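Nov 18, 2022

Weigh-in day for the Proltness card, and I have spent most of it thinking about soup.

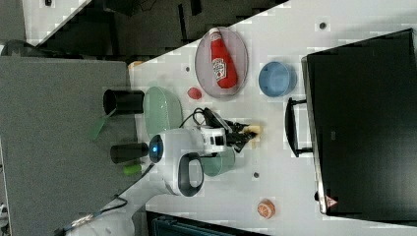
Kenneth Hepburn made the weight with nothing to spare, which he managed by not eating anything I would call food since the day before yesterday. He stood on the scale in his socks, then out of his socks, then with a towel held up in front of him by Magnus Jardine, who looked away like a man guarding a bank vault. The number was read out, Kenneth breathed again, and within a minute he was telling me what he would eat and in what order. Ketchup came up a lot. I had a red bottle of the stuff lying on its side on a gray plate and nothing whatever to go with it, and I thought he might weep. He has been a lightweight for as long as I've known him, and every camp he swears the next one will be at welterweight. I have stopped writing it down.

His opponent, Ibrahim Oyelaran, strolled in late eating a banana. He got on, got off, finished the banana. I don't want to dislike him, he's a perfectly polite young man, but there are limits.

The commission doctor passed everybody except the heavyweight from Gillies, who has a cut over his eye he claims he got from a cupboard door. So that bout is off, and Morag Crichton was on the phone all afternoon trying to find a replacement on one day's notice. She got as far as a fellow who was willing to come if we paid for his hotel, his brother's hotel, and a dog. She turned down the dog and lost all three.

Tickets: 2635 sold as of this evening. The hall holds 2833 with the seats in the corner where you watch the whole night through a pillar. Morag wants to sell those at full price and call them "ringside adjacent." I said call them what you like, I'm not working the door.

Varkex still hasn't sent the gloves. They sent a box of caps. I have up to 500 caps in the back of my car and four-ounce gloves for exactly nobody. Kirsty McIver drove to Holter to borrow a set from the kickboxing gym there and came back with them at suppertime, slightly damp, smelling like a locker that has seen things. They'll pass inspection. I wouldn't put my face near them, but then I'm not on the card.

Kenneth called at nine to say he'd eaten two dinners and felt terrible. I told him to drink water and lie down. He called again at ten to ask if I thought Oyelaran's left kick was as fast as it looked on video. I said no. It is, of course. I've watched the Holter fight enough times to see it in my sleep, and the other guy never got his hand down in time once. We drilled the check for six weeks and Kenneth does it beautifully whenever he knows it's coming.

Magnus is working the corner with me, so there's that. He is good with cuts and bad with advice, and I've asked him to stick to cuts. Last time he yelled "go left" for a full round and it came out later that he meant his own left.

Still to do: ice, tape, spare mouthpiece, find out who has the bell. Call Morag about the walkout music, as Kenneth has changed his mind again. Set two alarms.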